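Teppichfliese

Die Teppichfliese (auch Teppichmodul, in der Schweiz vereinzelt Teppichplatte) ist ein textiler Bodenbelag, der in einzelnen, meist quadratischen Elementen hergestellt und verlegt wird. Sie unterscheidet sich von der Bahnenware durch das kleine Format, den mehrschichtigen, formstabilen Rücken und die Möglichkeit, einzelne Elemente auszutauschen. Verwendet wird sie vor allem in Büros, Schulungsräumen, Bibliotheken und Hotels, seltener in Wohnungen.

Aufbau

Eine Teppichfliese besteht aus der Nutzschicht, dem Trägermaterial und dem Rücken. Die Nutzschicht wird überwiegend im Tuftingverfahren hergestellt, bei dem das Garn mit Nadeln in einen Träger eingebracht wird. Bleiben die Schlingen erhalten, spricht man von Schlingenware, werden sie aufgeschnitten, von Velours. Daneben kommen Nadelvlies und gewebte Oberflächen vor. Als Fasermaterial dominiert Polyamid, in einfacheren Qualitäten wird Polypropylen eingesetzt.

Der Rücken verleiht der Fliese ihr Gewicht und sorgt dafür, dass sie plan aufliegt. Verbreitet sind Beschichtungen auf der Grundlage von Bitumen, Polyvinylchlorid oder Polyolefinen. Für Räume mit erhöhten Anforderungen an den Trittschallschutz werden Ausführungen mit einer zusätzlichen Vlies- oder Schaumschicht angeboten. Das gebräuchlichste Format misst 50 mal 50 Zentimeter, daneben haben sich längliche Elemente, sogenannte Planken, mit einer Breite von 25 Zentimetern etabliert.

Gestaltung

Die Gestaltung richtet sich nach der Frage, ob das Raster des Belags sichtbar sein soll. Bei der gleichgerichteten Verlegung weist der Flor aller Elemente in dieselbe Richtung, wodurch die Fläche der Bahnenware ähnelt. Bei der schachbrettartigen Verlegung wird jedes Element gegenüber dem benachbarten um 90 Grad gedreht. Weitere Formen sind der Halbversatz und die richtungsfreie Verlegung, für die sich nur eigens darauf abgestimmte Dessins eignen.

In Bürogebäuden überwiegen gedeckte Farben. Melierte und unregelmäßig gestreifte Muster gelten als vergleichsweise unempfindlich, da sich Laufspuren und kleinere Flecken auf ihnen weniger deutlich abzeichnen als auf einfarbigen Flächen. Farbwechsel dienen häufig der Gliederung des Grundrisses, etwa zur Kennzeichnung von Verkehrswegen.

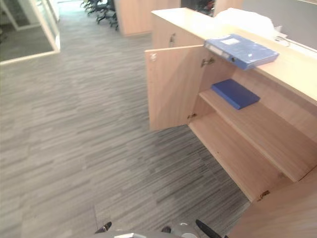
Die Innenarchitektin Ursina Ortner unterscheidet in ihrer Schrift »Boden und Raster« zwischen zeichnenden und ruhenden Belägen. Zeichnende Beläge lenken nach ihrer Auffassung die Bewegung im Raum, ruhende ordnen sich dem Mobiliar unter. In der Planungspraxis wurde die Einteilung vor allem bei der Ausstattung von Großraumbüros aufgegriffen. Kritisiert wurde, dass sie die Wirkung von Tageslicht und Florrichtung nur am Rande behandelt.

Verlegung

Der Untergrund muss eben, trocken, rissfrei und tragfähig sein. Vor der Verlegung lagern die Fliesen in der Regel 24 Stunden im vorgesehenen Raum, damit sie sich an Temperatur und Luftfeuchtigkeit anpassen. Begonnen wird meist an zwei rechtwinklig zueinander stehenden Achsen in der Raummitte; die Randelemente werden zugeschnitten.

Zur Befestigung dient üblicherweise eine Rutschbremse, also ein dauerhaft haftender Dispersionsauftrag, von dem sich die Elemente wieder abnehmen lassen. Schwere Ausführungen können bei kleineren Flächen lose verlegt werden. Auf Doppelböden werden die Fugen der Fliesen häufig gegenüber denen der Bodenplatten versetzt. Der Zugang zu den darunterliegenden Leitungen bleibt dabei erhalten.

Reinigung und Instandhaltung

Die Unterhaltsreinigung erfolgt durch Saugen, bei stärkerer Beanspruchung mit einem Bürstsauger. Für die Zwischenreinigung sind Pulver- und Padverfahren gebräuchlich, für die Grundreinigung die Sprühextraktion. Zu große Wassermengen können die Haftung der Rutschbremse beeinträchtigen. Beschädigte Elemente werden einzeln ersetzt. Weil Farbabweichungen zwischen Fertigungspartien möglich sind, empfiehlt es sich, bereits bei der Erstausstattung einen Vorrat von 3 Prozent der Fläche einzulagern.

Wiederverwendung

Die lösbare Verlegung begünstigt die Wiederverwendung ausgebauter Fliesen. Voraussetzung sind ein intakter Rücken und eine nur mäßig abgenutzte Nutzschicht. Die stoffliche Verwertung ist aufwendiger, weil Garn und Rückenbeschichtung voneinander getrennt werden müssen. Bitumenhaltige Rücken erfordern dabei andere Verfahren als solche aus Polyolefinen.

Siehe auch

Nadelvlies
Tufting
Doppelboden
Trittschalldämmung

Stand des Artikels: Juni 2025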